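Thursday, September 18, 2025

Laundry task, Clovcombe shop. Back bay, carpet side.

Started late. The Trellach controller board wouldn't come up on the first two tries and I ended up reseating every connector on the right arm before it would talk. Third time this has happened since August. I still think it's the crimp on the power lead and not the firmware, whatever the Musten forum says. New crimp ordered. Until it arrives I don't trust any run longer than a few minutes.

Plan for tonight was the basket-to-washer routine, start to finish, no hand on the stop button unless needed. Stance next to the machine, basket up at chair height, door open before we begin. I know, the door open before we begin is cheating. Opening the door is a separate problem and so far we have not solved it. I'd like it written down somewhere that "does the laundry" in the project summary means "moves clothes a short distance when a person has set everything up." I changed the wording once and somebody changed it back.

Grip on the basket: using the right hand on the rim, fingers over the outside, thumb inside. This was Shakya build 17, the one with the softer finger closing. The older build squeezed hard enough to bend the rim on the practice basket, so I lowered the current limit to 30 percent and left it there. It holds. Whether it holds when the basket is full of wet towels is another matter and I have seen no numbers on that from anyone.

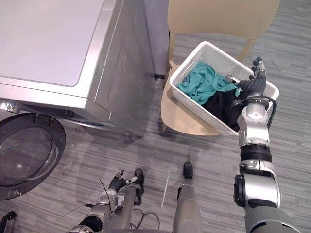
Tarun Thakur read this over and wrote in the margin that I'm being unfair to the grip, that the rim is the hardest part of a basket to hold on to from above, and that if the hand can steady the basket while the other one picks, we're past the worst of it. He also wants it noted that he never claimed it could fold.

Fine, noted. My answer is that the steadying is only worth something if the left arm can get down into the basket and come back with cloth in it, and that part of the log is thin. Thumb next to the clothes also worries me. If it catches a sleeve while closing, the hand reads that as contact and calls it a good grip. The hand can't tell fabric from plastic. A pressure pad on the thumb might help. Tarun has one in a drawer, he says.

Numbers, for what they're worth. Log is 1846 lines, of which 203 are the same joint temperature warning from the right wrist. Not high enough to trip anything. I'd like to know if the sensor is off or the wrist is really working that hard. Put a meter on it before the next session.

Carpet: the feet don't slide on it, which is good, but the balance code was tuned on the concrete up front and the ankles hunt back and forth all the time here. You can hear it. Either retune or stop pretending the two floors are the same.

Cables. Keep the slack away from the feet. I've said this before. It needs a hook up high and a proper loop, an afternoon's work at most.

To do:
Crimp, right arm power lead
Meter on right wrist
Try the pad on the thumb, same current limit, don't change two things at once
Weigh the basket dry, then with wet towels
Cable hook
Put my wording back in the summary

Powered down, battery on the charger. Next session is Tarun's and I'll watch.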